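Grornen – Call for volunteer court monitors and letter writers
Published on: 2024-11-03

Grornen is looking for people who can give a few hours each week to stand beside families whose children are in detention. We are a small human rights group working in Carkdale and the towns close to it. Our work is with children under eighteen who were arrested, who wait for a hearing, or who are already serving a sentence far from home.

Last year our team followed the cases of 270 children. For many of them, the first hearing was finished before the parents knew in which building it took place. Some had no lawyer in the room. We believe that when somebody from outside sits on the public bench and writes down what happens, the court takes more care. This is why we ask for your help.

What we are looking for

We have places for 40 participants in two groups. You can apply for one group only, so please read both parts before you decide.

Court monitors

Monitors go to open hearings in pairs. They write down the time the hearing begins and ends, whether the child has a lawyer, whether there is an interpreter, and whether a parent was let in. They do not speak in court and they do not give advice to the family. After the hearing they fill in our form, the same evening if possible, and send it to the office.

You should be free on at least 2 mornings each month. Hearings are often moved at the last moment, so some patience is needed. It happens that a monitor waits from eight o'clock until noon and then goes home with an empty form. We still want that form, with the hour when you were told to leave.

Letter writers

Letter writers work from home. They write to members of parliament, to prison directors and to consulates, using facts which our office has checked. A smaller number also write to the young people themselves, when the family agrees. These letters are simple and friendly, about football, school, food, the weather. All of them are read by the prison before they are given, and we will explain to you what can be written and what is better left out.

You need good written English. Arabic, Turkish or Greek is a great help to us but it is not a condition. 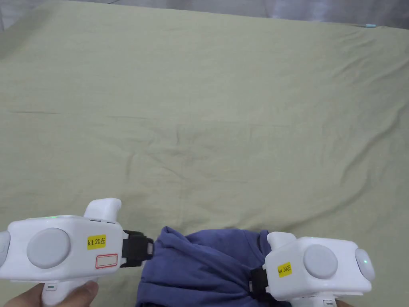
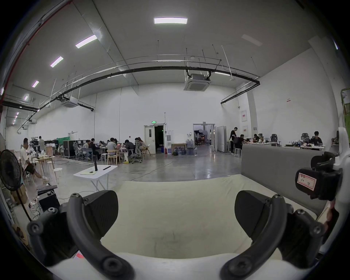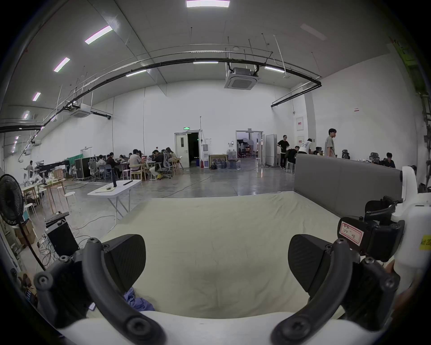 Who can apply

You must be over eighteen. You do not need to have studied law. Among our present monitors are a retired nurse, a bus driver and several students, and their reports are as useful to our lawyers as those written by people with a legal background.

We do ask for the following:

You can keep a confidence. Names of children, and details from which a child could be recognised, never leave the form.
You can write what you saw and heard, without adding your opinion.
You are not a relative of a person whose case we follow at the moment.
You agree to a background check, which we pay for.
You can stay with us for nine months or longer.

If you have been detained yourself, as a child or as an adult, you are very welcome. You may tell us about it in the application or keep it private – it will not count against you in either case.

Training

All participants follow the Ilter course before they begin. It is our own course and it takes two full days. The first day is about the rights of the child during arrest and questioning, and about the way a case goes through the court. The second day is different for each group. Monitors practise taking notes from a hearing which our staff act out, and letter writers work on real letters from earlier years, with the names removed.

The training is in Zapata Hall in Carkdale, on the ground floor, and there is a ramp at the side entrance. Lunch is given on both days. Please tell us in advance what you do not eat.

Costs and support

The work is not paid. We give back the price of bus and train tickets, and also childcare for court mornings if you ask us before the hearing. Stamps and paper are sent to letter writers by post.

Some of what you hear will be heavy. Each group has a meeting once a month where you can talk about it, and there is a counsellor outside Grornen whom you can phone without informing us.

How to apply

Send us a letter of one page, or a voice message of up to five minutes if you prefer to speak. Tell us which group you choose, which languages you use, on which mornings you are free, and why this work matters to you. Add the name of one person who knows you well and is not from your family. We do not need a CV or a photograph.

Applications go to Stamatia Pappas, volunteer coordinator, at the Grornen office in Carkdale. You can bring the letter by hand or use the contact form on this website. We accept applications until the end of November, and everyone who writes will receive an answer, also when it is a no.

Questions about access, or about the background check, can be sent to Stamatia before you apply.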